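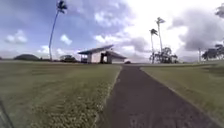
Tadhg Noonan
Local News Reporter

The asphalt path to the pavilion at Murkellow Park will get a new surface this year, the parks office said in a notice dated 7 January 2023. The work covers 400 feet of the path and should begin in June, after the school groups have finished their visits.

Residents of Coughlan Street have asked for the repair for a long time. The path has no painted line and no curb, and the asphalt goes straight into the grass on both sides. People with strollers and wheelchairs say that the uneven surface makes the way to the pavilion tiring.

A petition with 738 signatures was given to the town last fall. It also asked for benches along the lawn, but these are not in the plan for now.

The contractor, Driltby, expects to need 12 working days. During this time visitors can walk over the grass to reach the pavilion, with its dark roof and open bay at the left end. Bookings for the building will stay open - only deliveries by car will have to stop.

The tall palm on the left side of the path will not be touched. The parks office said that the machines must stay at least 10 feet away from its trunk.

Questions about bookings can be made at the Rutent desk in the town hall, on the ground floor.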